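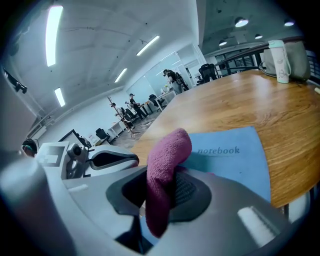
Who decides when a demonstration is good enough to keep? The person reviewing it, working from a written rule, and never the person who made it.

That rule is the first in the Tinton handling guide, and I'll spend most of my time on it. My name is Iestyn Hopkin. I look after recording practice at Steltthorpe.

Our guide covers soft items: cloths, towels, bags. Version one ran to 16 pages and people skipped most of it. We cut it down to what an operator can check standing at the table.

Markers first. Both marker cubes must be clean and firmly fixed before a take starts. If a sleeve or a hand covers one, repeat the take.
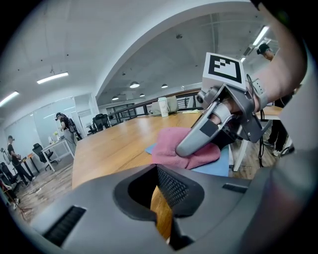
Then the grip. Close on the cloth, pause, lift. Don't drag it to get a better hold, and don't flatten it with your free fingers. A dropped cloth is kept and labelled as a drop – we lost 174 takes by deleting those early on.

Cables go behind the operator, clear of the feet. Anyone walking past stays on the far side of the table. Stop after 180 takes and swap.

(Pause here for questions on labelling.)
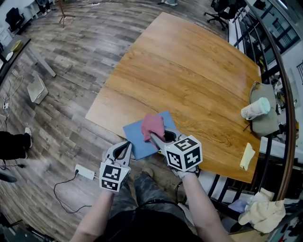
Steltthorpe, April

Changes since the last version of this talk. Vītola asked for a second reviewer on every batch of 2,000 takes, and we agreed. Where the two reviewers differ, the take is set aside until they have both watched it again. Fidau will use the same drop label from the next batch.

Copies of the guide are by the door.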